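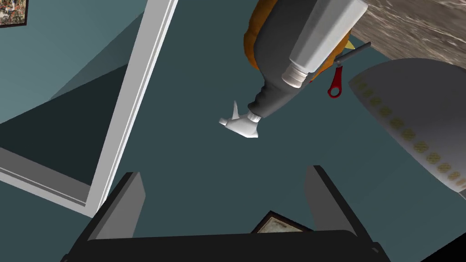

Issue 15, page 2

How to Check a Grasp Score Before You Believe It

The Flirico method ranks grasps from the wrist view alone. We ran 960 simulated attempts at Novberg and it looked brilliant, so we got suspicious.

Start with clutter. A spray bottle with another bottle lying across it will do. Save the top-ranked grasp, change the wall and floor colors, and rank again. If the winner moves, your network has been studying the decor. Ours moved in 161 runs – a humbling afternoon.

Next, swap in a power drill and keep the pliers close by.
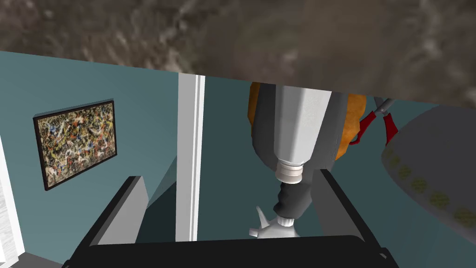
Vidmar wrote back that recoloring is too gentle a test, and that we should move the lights as well. Fair enough. Do both, log them separately, and leave the seed alone between runs.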